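About Us

Hello, and thanks for clicking on the page most people skip. I'm Khadija Ouazzani and I run Clarnia, a small language school above a bakery, where we teach evening and weekend classes to grown-ups. We do Arabic, French, Romanian and (on Saturdays only, and only if you're an early riser) beginner's Italian.

I started Clarnia at my own kitchen table with 11 students and one textbook that I photocopied far too much of. I'd been teaching in a big college for years and I loved the students, but I didn't love the timetable. Two hours of grammar at nine in the morning, a test every third week, and then off they all went without ever having ordered a coffee or argued about football in the language they'd paid to learn! I kept thinking there had to be a nicer way to spend an evening.

So I asked a few people round. We cooked, we talked, we got things wrong, and I wrote words on the back of envelopes and stuck them to the fridge. By June I had run out of chairs. My neighbour lent me four, then wanted them back for her daughter's birthday, and that was the week I went looking for proper rooms.

We found them on the first floor of the Vasiliu building, which has big windows, creaky stairs and the smell of bread coming up through the floor from five in the morning. If you come to a Saturday class you will be hungry by ten. I've tried moving the break earlier and it makes no difference at all.

Brahim Soliman joined me in our second year. He came in to ask about Romanian lessons for himself, stayed for a chat about Arabic poetry, and by the end of the month he was teaching our Tuesday beginners. He still takes the Romanian class, by the way, and sits at the back and does his homework on the bus like everybody else. His Arabic groups are the loudest in the building and I mean that as a compliment.

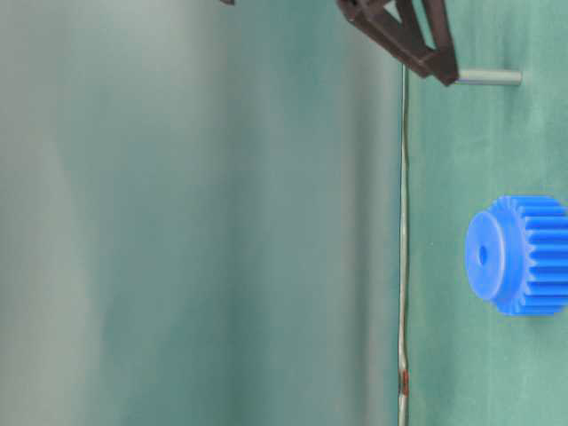
People often ask me how our classes work, so I'll try to explain. You come once a week for an hour and a half. There are never more than nine of you in a room. For the first twenty minutes we just talk, about your week, your mum, what you had for tea, whatever you've got the words for. Then we do the proper teaching bit, with the board and the verbs (sorry, there are always verbs), and after that you work in pairs until it's time to go home. Homework is short. If you don't do it, nobody will tell you off, though Brahim may look a bit sad.

We don't do exams ourselves. If you need a certificate for work or for a visa, tell us early on and I'll help you find a test centre and go through past papers with you. Quite a few of our students have done it that way and I'm very happy to sit down with anyone who's nervous about it.

This term we have 71 people on the register, which still feels like a lot to me when they all turn up for the end-of-term supper. The youngest is eighteen and has a Moroccan grandmother she'd like to gossip with properly. The oldest is a retired bus driver who has now finished all three levels of French and started again from the beginning, for fun.

Then there's the library! It's a corner really, two bookcases and an armchair, but we've got 622 books in it and you can borrow any of them for as long as you like. Lots are children's books, and those are honestly the best place to start when you're new. We also have cookery books, crime novels, a whole shelf of Romanian short stories that someone left us when they moved house, and one very old guide to keeping bees. Last year we raised £2,181 at our book sale and spent nearly all of it on dictionaries and a decent kettle.

We're friendly with Kodov, the café across the road, and they let us have the back tables on the first Thursday of the month for our conversation evening. Anyone can come along to that, student or not. You buy your own drink, pick a table with the language you fancy, and have a go. I usually end up on the French table because the cake is nearest.

If you'd like to try a class before you sign up, please do. The first one is free. Ring the bell marked Clarnia (the one marked Drallex is the accountants upstairs, and they're lovely but they've had enough of it), come up one flight and turn left. One of us will be putting the kettle on.

Khadija

Page last updated August 15, 2019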